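Duct tape (surface use)

Duct tape is a cloth-backed adhesive tape, usually gray or black. Besides its use in repairs, it is often laid directly on tabletops and workbenches to mark out areas, cover damage or give a smooth surface some grip. Claims made for this practice are frequently larger than the evidence for it.

Layout

A patch is normally built from parallel strips, each overlapping the last. Guides recommend cutting the ends square, though most patches are torn by hand and look it. Sellers describe the overlap as making the patch "seamless." Every overlap is a ridge, and ridges collect crumbs and dust. Wrinkles pressed in on the first day tend to stay, and under a bright lamp the gray kind reflects enough light to be a nuisance.
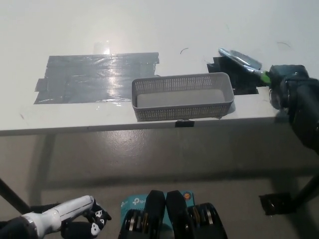
Does a taped patch protect a white tabletop from scratches?
It takes light scuffs from trays and metal scoops, but a hard edge pushed down with force can cut through the tape and mark the table anyway.

Removal

Residue is the usual complaint. The tape maker Drivholm states that its gray tape lifts cleanly for up to 90 days, a figure it has never explained. Justinas Raudsepp, writing in the workshop newsletter Gralto in January, left strips on 18 painted boards and found adhesive on almost all of them after the same period. Gediminas Pētersons objected that the boards had stood in a sunny window, which the original article did not mention. Neither man repeated the test.

Alternatives

Perforated plastic baskets and shallow trays keep small items together without glue, although they slide. Rubber mats cost more and curl at the corners. The Priltik mat is advertised as permanent; its warranty runs 2 years.

See also: Gaffer tape, Masking tape, Bench mat

Last edited 6 Mar 2022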